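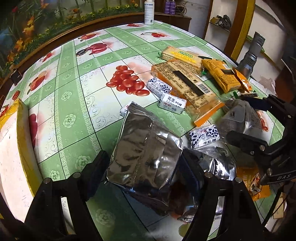 Margit Dahlgren

Leaf litter, log piles and bare ground: looking after the wild end of a garden

Most of the wildlife in a garden lives at or below ankle height. Beetles, woodlice, solitary bees, frogs and newts need somewhere to shelter, and a tidy garden gives them very little of it. The tips below come from my own plot at Sjöberg, which slopes north and stays damp until May, so adjust the timing if yours is drier or further south.

Leaves

Rake leaves off paths, steps and the lawn. Leave them everywhere else. Under a hedge they can lie as deep as they like, and by the following summer the worms will have pulled most of them down. On flower beds, keep them clear of anything low and evergreen, such as thrift or saxifrage, which rots under a wet layer.

If there are too many, make a cage from four stakes and a length of chicken wire and fill it. Oak and beech take two years to break down. Birch, hazel and lime are ready in one. Walnut leaves I keep in a heap of their own.

Do not use a leaf blower on a hedge bottom. Anything asleep in there goes out with the leaves.

Log piles

Use whatever wood you have, with the bark on. Thick pieces last longer and hold more water. Bury the lowest ones to half their depth, as stag beetles and several of the longhorns lay their eggs in wood that touches the soil. Stack the rest loosely on top and push some dead leaves into the gaps.

Put the pile in shade. A sunny pile dries out and is good for little except basking lizards, though if you have lizards that is reason enough for a second one. Ours has been standing for 16 years and has been topped up each winter with prunings from the apple tree. The bottom layer is now crumb.

Treated timber, painted boards and old fence panels should go to the tip.

Bare ground for bees

Many solitary bees nest in soil, and they want it bare, firm and facing south. A strip the width of a spade along the foot of a wall will do. Scrape off the turf, take out the roots, and leave it alone. Weed it by hand twice a year. If your soil is heavy, mix in sharp sand to a spade's depth and tread it down.

Tormod Ljungberg, who has the plot next to mine, made a low bank instead, 46 centimetres high, with the steep side to the sun. His filled with mining bees in the second spring. My flat strip took four years. I would make a bank if I were starting again.

Small cones of loose soil with a hole in the top are nests in use. Walk round them. The bees fly for a few weeks and very rarely sting.

Water

A pond does not have to be large. A washing-up bowl sunk to its rim will bring in frogs if it has a way out, so pile stones on one side until they break the surface. Fill it from the water butt. Tap water feeds blanket weed, and if you have to use it, let it stand in buckets overnight first.

Clear out dead growth in autumn, once the young frogs have left, and do only half in any one year. Lay what you pull out on the edge for a day or two so that snails and larvae can crawl back.

Never move spawn, plants or mud from one pond to another. Ronja Eklund lost most of her pond to New Zealand pigmyweed that came in on a single water lily, and she was still picking bits out three summers later.

Cutting back

Leave hollow stems standing until late in February at the earliest. Fennel, teasel, angelica and raspberry canes all have something living in them. When you do cut, take them down to knee height and leave the stubs. Tie the tops in bundles and lean them against a fence until June.

Long grass wants one cut in late summer. Start from the middle and work outwards, slowly, and walk through it beforehand. Rake up the cuttings after a couple of days. If they are left to rot they feed the soil, and the coarse grasses crowd out the flowers.

Keep hedge trimming out of the nesting season altogether. Even after that, look before you start — wood pigeons will sit well into September.

Lights

Outdoor lights draw moths away from feeding and keep bats off their usual routes. Switch off anything you are not using. Where a light is needed for a step or a door, fit a warm-coloured bulb, point it downwards and put it on a timer.

Keeping a record

Write down what you see and when. An ordinary notebook is enough. I note the first brimstone, the first spawn and the first swift, plus whatever turns up under the log pile when I lift the end piece. Lift only that one, always the same one, and put it back as it was.

Moths are easiest to record with a white sheet and a lamp on a still, mild night, from ten o'clock until midnight. My list stands at 58 species, nearly all of them common. Put the lamp out before you go in, and shake the sheet gently over long grass.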